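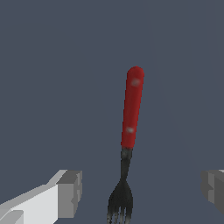 3.2 Repair records at the Lorkel depot

The Lorkel depot handled most of the heavy repair work on the trainer fleet, and its job cards are the main source for this section. Each card lists the airframe number, the fault reported by the unit, the parts drawn from stores and the date of release. Some 300 cards survive. They are uneven: engine changes were written up with care, while fabric and tire work was often entered as a single word.

Delays came mostly from parts. Propeller hubs had to be sent from the Nulter works by rail, and an aircraft waiting for one could stand in the open for weeks. In July the depot began taking hubs from wrecked machines, a practice the Zawadzka unit had already adopted on its own. Release times fell after that, although the cards do not show whether the reused hubs lasted as long in service.

Figure 2 gives the time in repair for each type of fault. Landing gear damage took 7 days in the median case and engine changes took 20. We left out cards with no release date - most of them from the Rovivitz detachment - and aircraft that were written off after inspection. Where two cards cover the same airframe without a flight between them, they are treated as one repair.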